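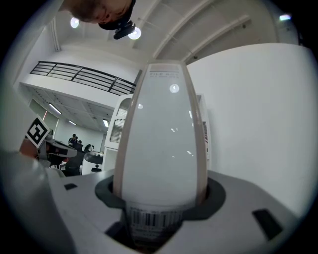
Laboratory Supply and Inventory Technician
Ekilwood Analytical Services, Brindano site
Full time, permanent

Ekilwood Analytical Services tests drinking water, well water and wastewater for towns, farms and small manufacturers. The Brindano site receives samples by courier and by hand delivery, prepares them, and reports results to clients and to state programs. We are hiring one technician to run supply, storage and stock records for the site. The position reports to the laboratory operations manager.

The opening follows a change in how the site is organized. Until March, each bench ordered and stored its own consumables. Stock is now held in one central room, with a single ordering list and a single set of records. The technician hired will take over that room and finish moving the remaining bench stock into it.

Scope of work

The stock list holds 700 active items. These include sample bottles, filters, reagents, reference standards, culture media, gloves, pipette tips, instrument parts and cleaning supplies. Items fall into three storage classes: room temperature, refrigerated and frozen. Flammable liquids and acids are held in separate cabinets under their own rules, and the technician is responsible for the contents of those cabinets as well.

Daily duties:

Receive deliveries, check them against the purchase order, and record lot number, expiration date and storage class before anything is shelved.

Apply barcode labels to incoming containers that do not carry a readable one, and scan all items in and out.

Read and record refrigerator and freezer temperatures at the start and end of the shift. Report any reading outside the posted limits to the shift lead at once, and write down what was moved and where.

Fill bench requests by the cutoff time posted in the stock room. Requests received after the cutoff are filled the next working day unless the shift lead marks them urgent.

Prepare sampling kits for clients. A kit contains bottles, preservative where the test method calls for it, labels, a chain-of-custody form and cold packs. The site ships 2,000 kits in a typical month, and kit assembly takes up the largest single share of the technician's time.

Periodic duties:

Cycle counts by shelf section, so that every item is counted at least once per quarter. Differences between the count and the record are investigated and closed in writing.

Review of expiration dates. Reagents and standards within 30 days of expiration are listed and sent to the bench leads, who decide whether to use or discard them.

Disposal of expired stock according to the site waste plan -- this includes completing waste labels and logging each container before pickup.

Review of safety data sheets, with replacement of outdated versions.

Support during external audits. Auditors commonly pick a lot number from a bench record and ask to trace it back to receipt. The technician must be able to produce the receiving record and the supplier certificate without delay.

Systems used

Stock records are kept in Flasham, the inventory module used across all Ekilwood sites. Prior use of Flasham is not required. Training takes place on site during the first two weeks and covers receiving, transfers, counts, lot holds and reporting. Candidates should already be able to work with spreadsheets, including sorting, filtering and simple lookups. Purchase orders are entered by the technician and approved by the operations manager.

Required qualifications

High school diploma or equivalent.

At least three years of work in inventory, receiving, pharmacy supply, a laboratory stock room or a similar setting where lot numbers and expiration dates were tracked.

Clear written English. Records are kept partly on paper and are read by auditors.

Ability to lift boxes weighing up to 40 pounds, to use a step ladder, and to stand for most of a shift.

Ability to work with chemicals in closed containers while wearing the protective equipment provided.

Preferred qualifications

Associate degree or coursework in chemistry, biology or environmental science.

Experience in a laboratory accredited to ISO/IEC 17025, or in another workplace with document control.

Current training in the shipment of hazardous materials. Candidates without it will be enrolled in a course at company expense and must pass within the probation period.

Hours and conditions

The position is 40 hours per week on the day shift, 7:00 a.m. to 3:30 p.m., with an unpaid meal break of 30 minutes. Weekend work is not routine. The technician is included in the holiday delivery rota and can expect to cover a small number of holidays per year, paid at the holiday rate.

The stock room is climate controlled. The receiving dock is not, and is cold in winter. Safety shoes are required in both areas -- the company pays an annual shoe allowance. Long hair must be tied back, and food and drink are not permitted past the stock room door.

The probation period is 90 days. During this time the technician works alongside a senior analyst from the sample preparation bench, who signs off each procedure in the training record. No procedure may be performed alone before it is signed off.

Pay and benefits

Pay is hourly and is set according to experience under the Ekilwood technician scale. The scale is sent to every candidate who is invited to interview. Benefits include medical and dental coverage from the first day of the month after hire, paid vacation, paid sick leave, a retirement plan with employer match, and tuition assistance after one year of service.

How to apply

Send a resume and a cover letter of no more than one page to the hiring office at the Brindano site, by mail or through the application form on the careers page. The cover letter should describe one stock system you have worked with, what it tracked, and how count differences were handled. Applications without a cover letter are not reviewed.

Applications close on May 19, 2024. Selected candidates will be invited to an interview and a practical exercise, both on the same visit. In the exercise, the candidate checks in a mixed delivery against a purchase order and writes a short note on any discrepancy found. No preparation is needed, and paper and a calculator are supplied.

References are contacted only after a conditional offer has been made. The offer also depends on a background check and confirmation of eligibility to work in the United States.

Ekilwood Analytical Services is an equal opportunity employer. Candidates who need an adjustment to the interview or the practical exercise should state this on the application form.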